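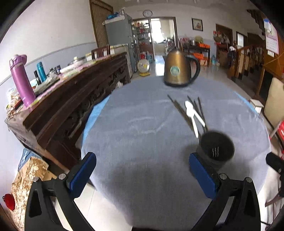
In Defense of the Crowded Sideboard

My friend Stela Barbu came over for tea last September, put her bag down on a chair, and asked me when I was going to "do something" about my dining room. She meant it kindly. She'd just paid Nomix, which is one of those home organizing outfits, $557 to come and clear every flat surface in her house, and she was still glowing from it.

I've been arguing with her in my head ever since, mostly while washing up, so I may as well do it in writing.

My position is that a long piece of furniture against a wall is there to hold stuff. Not hidden stuff, either! Tall bottles, the flask, a bag of food you're going to want again in two hours, a little white jar, a couple of boxes you'll deal with when you deal with them. Lay a pretty patterned cloth along the top and let it fill up. The carved front of an old dark sideboard can take it. Those things were built for big families and big meals, and they look a bit lost to me with one bowl of fake lemons in the middle.

Stela's sideboard now has one bowl of fake lemons in the middle.

What she's got instead is cupboards, and what's in the cupboards is everything. I asked for a spoon when I was over there and she opened four doors. Four! Her kettle lives behind a sort of roll-down shutter, so tea involves raising the shutter, pulling the kettle forward, filling it, boiling it, waiting for it to cool off and then putting it to bed again. I drink a lot of tea. I would lose my mind by Thanksgiving.

A kettle belongs on the table, as far as I'm concerned. Same with the cup, the chopsticks and a spoon or two, right there on the cloth where your hand expects them. I know there are people who can't sit down to a table unless it's bare (my cousin Araceli Aguirre is one, and she's a better cook than I am, so I listen to her on most things). Araceli says that chopsticks lying on a tablecloth make her feel like she's arrived in the middle of somebody else's lunch. I think that's a lovely feeling. I'd like to arrive in the middle of lunch everywhere I go.

The Valdovinos catalog landed in my mailbox the same month, which didn't help my mood. Page after page of dining rooms where no one has ever been thirsty. There's a cabinet in there with glass doors and three white plates in it, and it costs over 3000 dollars. Glass doors! The whole point of glass doors is that you get to look at your bottles and jars and see that you're low on something. Fill the thing up!

I'll give the other side a few points, because Stela is going to read this. Dust is real. If you keep thirty things out, you have thirty things to wipe, and I don't wipe them as often as I should. The top of the refrigerator is a problem in any house and I have no defense of it, whatever bag happens to be up there. And floors are different. I'm with the tidy people on floors, mostly. A fan is fine down there in summer, a cardboard box is fine for a while, but bottles by a doorway will get kicked sooner or later, and I've got the toe to prove it.

Tabletops and sideboards, though, I'm not budging on. You work around what you own and you get to know where it is. My aunt could reach behind her without turning her head and put her hand on the tea. She'd kept it in the same spot, out in the open, for 32 years, and I never once heard her call it clutter.

Stela's coming again next week. I've moved one flask over so there's somewhere to set her cup.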